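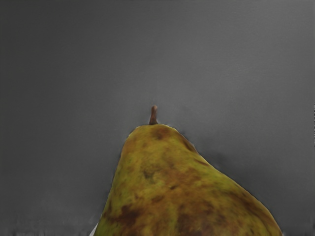 Orchard and allotments: where we've got to

June 20, 2022
By Naa Mahama

Right, quick one as I'm off up to the plots straight after this and the printer wants copy by tea time. Lots to get through. Sorry in advance for the order of things.

Water first. The standpipe at the Nivlow end is back on. Has been for a fortnight, but word hadn't got round and people were still carting cans from the bottom gate. Please turn it off fully when you're done. It needs a proper half turn past where you think it stops. The top tank is filling slowly and will stay slow until the ball valve's replaced, part is ordered. Hoses allowed before nine in the morning and after six, same as last summer, no sprinklers left running. Anybody with a water butt to spare, there are two new plotholders along the hedge with no shed roof to collect from and they'd be glad of one.

Rents. Notices went out with the spring letter and most are in. If yours isn't, pop it through Fuseini's door or pay by bank transfer with your plot number in the reference. PLOT NUMBER. Not "allotment", which is what we mostly get. We had one payment come in marked "beans".

The orchard. Long section this, skip if you're veg only.

Those who've been here a while will remember the old Brirnside trees, the row on the slope behind the playing field that went with the big house. Most were grubbed up when the road was widened. What's left is nine or ten in a bad way and a couple in surprisingly good heart. Last winter Fuseini Asante went over them all with a saw and a notebook and took graftwood off the best, and in December we had the hard pruning morning, when it sleeted, and thank you again to everyone who stuck it out. Soup was good.

Results so far. The cooking apples have come back strongly, loads of new growth, too much in places and it will want thinning out in winter, leave it alone till then. The plums less so. One has silver leaf and will have to come down and be burnt, not chipped. Plums get pruned in summer, not winter, so if you've got one of your own and your fingers are itching, the next few weeks is the time. Dry day, clean blade.

Pears. Mixed bag. Blossom was early and we had that run of frosts right on top of it, so the low branches have set next to nothing and the high ones are fairly loaded. June drop is going on now. Every year somebody rings me in a panic about little fruits all over the grass. It's fine! The tree is shedding what it can't carry. Wait until it's finished, early July usually, and then thin by hand to one or two fruits per cluster, a hand's width apart or a bit more. Feels cruel. Do it anyway or you get a branch full of bullets, and quite possibly a broken branch.

While you're at it look for any fruitlets that are oddly fat and round, or gone black at the bottom end. Pear midge. Pick them off and get them off the site, don't compost them and don't leave them lying underneath, the grubs drop out into the soil and you've got the same again next spring. Cut one open if you're not sure. Not before lunch.

Picking. I know it's months off but we lost a lot of the crop last year to people waiting for them to go soft on the tree and I would like not to write this paragraph again in October. Pears ripen from the middle out. By the time it's soft on the branch the core is brown mush. Lift the fruit in your palm and tip it up gently, if the stalk comes away from the spur without a tug then it's ready to pick, though not ready to eat. Keep the stalk on, they rot from there if it's torn out. Then somewhere cool, single layer, not touching, and bring a few at a time into the kitchen. Press near the stalk with your thumb. When it gives a little, eat it that day. The hard old cookers won't ever give much and want stewing, my aunt did hers overnight in the bottom oven with a strip of lemon peel and not much sugar.

Watering the young ones. The new grafts went out in March along the fence and they have NOT got the roots to cope with a dry spell. Two full cans each, once a week, poured slowly at the base. A splash every day does no good at all. There's a rota pinned up inside the shed door with gaps in July. Please fill a gap. Keep the grass back from the trunks as well, by hand, no strimmers anywhere near the bark please, we've lost one that way already. I'm not asking who.

Ties. Check them when you go past. Some of the stakes have been rubbing. Loosen, don't cut, if you've no spare tie on you.

The money side. We applied to the Assefa fund last autumn for fencing and a proper path down the slope, and have been given £957, which is less than we asked for but covers the fence. Path will have to wait or be done in bark chip. The plant stall in May made £200 exactly, after the hire of the tables, and thats going towards tools. We need loppers, a decent tripod ladder (second hand, if you hear of one) and more picking bags. Fuseini has the figures if you want to see them.

Ladder. On the subject. The old wooden one has a cracked rung and has been put behind the shed with red tape on it. Please don't use it. It was out again last week.

Bees. The two hives by the Himen Lane corner are busy and the one nearest the path is a bit grumpy in thundery weather. Give them room, keep dogs on leads along that stretch. If you see a swarm, ring me, don't prod it.

Blight. None yet. It's been muggy and it will come. If your potato leaves go brown and blotchy, take the tops off quick and leave the tubers in for a couple of weeks to let the skins firm up. Tell your neighbours, even if you're embarrassed, espically if they've got outdoor tomatoes.

Waiting list. 14 names now. Which is why we do have to chase plots that have gone over. If you're ill or had a baby or just can't manage at the moment, say so and we'll sort something out, half plots are possible and so is a bit of help with the digging. It's silence that's hard to deal with.

Skip. There isn't one this year. Please take old carpet, glass and so on home with you.

Dates. Thinning session at the orchard, first weekend of July, from ten, bring secateurs or small sharp scissors and a hat. Children welcome, there's plenty they can reach. Open afternoon is the last weekend of August as usual and I need cakes, jam, somebody with a gazebo, and a new person for the raffle. Juicing day to be confirmed, depends whether we can borrow the big press from Brirnside school again. Start saving bottles, screw top, labels off if you can bear it.

Lost and found. One green glove, left hand. A good trowel with initials burnt in the handle. A child's wellie, blue. All in the crate in the shed.

Surplus. The swap table is back by the main gate, rhubarb and gooseberries going begging this week. Take what you'll use. Courgettes will follow whether we like it or not.

Anything for the next one to me by the tenth please, handwriting fine as long as I can read it.

Last updated: shortly after going to print, to correct the time of the thinning session (ten, not nine)

Recent items
Plant stall thank yous
Standpipe: what's happening and when
Grafting for beginners, notes from the March morning
Hedge cutting and nesting birds
How to keep a half plot going in a dry year
Slugs, again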